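We use cookies to remember your settings. Accept / Manage

Rornimholm Shared Kitchen: second progress report to the Heletti Fund

Covering the period to the end of April

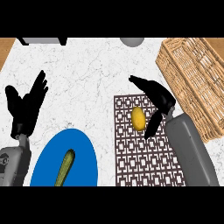 White marble worktop with faint grey veining.

Where we are

In our first report we said the kitchen would be open to hirers by now. It is open to hirers in the sense that the door opens and people have come through it to ask when they can hire it. The building work by Trajkovski is finished apart from the snagging list, which began at 40 items and now stands at 7. We are told the last of these will be done soon. We were told this in February as well, but in a less convincing tone.

The floor is down, the walls are tiled to the height the inspector wanted, and the hot water is hot. The extractor fan works at two speeds, one of which allows conversation. The back door has been rehung so that it opens outwards, as shown on the drawings we all signed without looking at.

Worktops

The Fund asked for more detail on this line of the budget, and we can see why. We spent longer on worktops than on the lease. Bakers like marble for pastry, and they are right. Everybody who squeezes lemons for a living wants steel, and they are right too. Marble also marks if you leave vinegar on it, and our hirers include two pickle makers.

We have settled on one marble section for pastry and chocolate work, with steel everywhere else. The pickle makers have agreed to stay on their side. A sign was proposed and drafted, and grew to a page and a half before it was withdrawn.

Ovens

Norden delivered both ovens in one go, on a morning when the lane was closed for drain repairs. They were brought the last 60 metres on a pallet truck by people who have asked not to be thanked in writing. One oven was connected the same week. The other needed a gas fitting that comes from a different country from the oven, and it spent most of March being used as a shelf. It now passes its safety check and runs slightly hot on the left, so the first trial batch of rolls came out in a pleasing range of colours.

Hirers and bookings

Nine small food businesses have put their names down, three more than we promised you. Four make cakes, so we may yet need to say something to somebody about cakes. The rest are the pickle makers, a soup round, a dumpling business and a man-and-van pie operation that wants the early slot, starting at 4am. Nobody else has asked for that slot.

The booking system is a spreadsheet. We did look at proper software and sat through a demonstration lasting 90 minutes, at the end of which we still did not know how to book anything. The spreadsheet has one fault so far: anyone can edit it, and anyone has.

Money

We are within budget overall, though we got there by an untidy route. Tiling cost less than planned, electrics cost more, and the two very nearly cancel out. The remaining gap has been covered from the contingency, leaving enough in it for one more surprise of moderate size. We would ask the Fund's permission to move the unspent signage money to shelving. The form for this is attached, along with the form requesting that form.

What has gone less well

Storage. We planned dry storage for six businesses and each of them owns more flour than we imagined possible. The cupboard under the stairs has been pressed into service, and the mop now lives in the corridor.

The hygiene training day was well attended but held in a room with no sink. We will repeat the handwashing part.

Next three months

Finish the snagging. Put up shelves. Get the first paying hirers in, starting with the soup round, who need the least from us. Agree a cleaning rota and, a separate job, get it followed. Our next report will include hours booked, income from hire, and the state of the marble.

Last updated: April

Comments (3)

Reader, 8.15am: Glad to see it coming on. Is the early slot noisy? I live over the road and that fan carries.

Reader, 12.40pm: Runs hot on the left is every oven I have ever used. Turn the tray round halfway.

Reader, 9.05pm: Speaking for pickles, we'd have been fine with a short sign.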